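工单 171:推椅子任务,右夹爪中途松开
状态:处理中
提交日期:2023年3月14日
项目:Filledlow(双臂搬家具,学生课题)

问题描述
又是我,又是椅子!Filledlow 跑“双爪夹椅背、推回桌边”这一套动作,左臂一直很稳,右边推到一半就松,椅子跟着歪过去,程序还以为自己夹得好好的,继续往前走。昨晚连跑 50 次,有 40 次都这样,我都快会背那条报错了:grip_lost_R,后面跟一个超时 900 ms。

环境
控制程序是 Gazi 分支,一月份合并的那版,之后没动过。夹爪参数左右用的同一份文件。

已经试过的
1. 重启控制器。好了两三次,然后老样子。
2. 把夹持力调大一档。松得晚了一点,但还是松,而且椅背被捏得吱吱响,我心疼,又调回去了。
3. 左右夹爪的线对调。问题还在右边,所以线本身应该没事(我原来押的就是线,输了一杯奶茶)。
4. 换成 Kunwood 那把旧椅子。完全正常,推了一下午都没掉!这就很奇怪了。
5. 重新标定右腕。误差变小了,松爪的次数几乎没变。

跟进一
翻了日志,发现每次松开之前右腕的力矩都会往下掉一小截,左腕没有。我怀疑是两只夹爪合上的时间差了一点点,先到的那边把椅背顶歪,后到的只夹住个边。旧椅子的椅背是平的,歪一点也无所谓,这把带弧度,就不行。

跟进二
照这个思路改了:两边先都停在离椅背一小段的地方,互相等到位信号,再一起合。刚才手动单步走了几遍,还没敢放开让它自己连着跑。

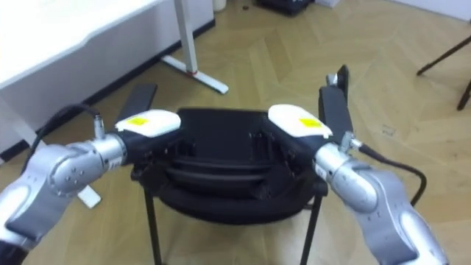 Istine 机器人社 · 双臂操作组

这次两只夹爪一左一右夹在黑椅子靠近上沿的位置,椅子在两臂中间。我现在比较纠结的是夹点:椅背靠上两个角那里有几个长方形开口,夹爪正好就在这一带,会不会有时候夹到开口的边上?如果是,光同步时间不够,还得把夹点往下挪一点。

接下来
先不动夹点,只开同步,再连跑 50 次,看 grip_lost_R 还剩多少。要是还多,就改夹点,一次只改一个,上回我一口气改了三处,最后自己都不知道是哪处起的作用……日志我会传到组里的共享目录,文件名带工单号。有谁调过弧面椅背的,求在下面留个言,夹持力和等待时间写上就行,谢谢谢谢!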